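Plindard Airstrike Reports Dataset

README, release 2

Plindard is a table of news reports on air-dropped munitions, collected from newspapers, wire copy and ministry press statements. Each row is one reported strike. The table was put together for students of conflict reporting who wanted to compare what was said on the first day with what was said later.

Contents

strikes.csv has one row per reported strike. There are nearly 700 rows in this release.
sources.csv lists every article or statement used, with outlet, headline and language.
changes.txt records corrections made after the first release.

Columns in strikes.csv

strike_id: a short code that stays the same between releases.
month: month and year of the strike as reported. Days are left out when the sources disagree.
country, district: place names as printed in the earliest source, then in a standard spelling.
munition_reported: the weapon named in the report, copied word for word. Blank if none was named.
aircraft_reported: same rule as above.
claimed_by: the force that said it carried out the strike.
toll_first, toll_last: the casualty figures in the first and last source we hold.
coder: initials of the person who entered the row.
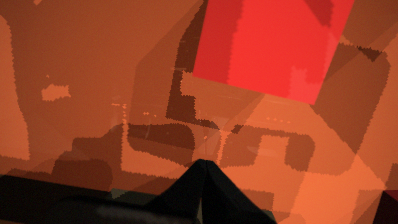
Semaan Conflict Reporting Group, Department of Journalism, Wedton College

How rows were coded

Brisa Trujillo and Uriel Quezada read the English and Spanish sources. Doğukan Saraç read the Turkish ones. Both English readers coded the same 100 reports before starting on the rest, and Tonantzin Zamudio settled the differences. Most of them were over whether two reports described one strike or two. The rule we ended up with is in the notes column of sources.csv, under the heading MERGE.

Known problems

Night strikes are often dated to the following day. Reports from remote districts are thin, and a missing row does not mean that no strike took place. Munition names come from spokesmen or reporters and have not been checked against any other record. In release 1, 11 rows had the toll columns swapped. These are fixed and listed in changes.txt.

Use

The table may be used for teaching and research with credit to the group. Please do not use the toll columns as a casualty count. Article text is not included and remains with the publishers.

Corrections go to Rigoberto Maldonado at the department office. Include the strike_id and a copy of the source. The next release is planned for January.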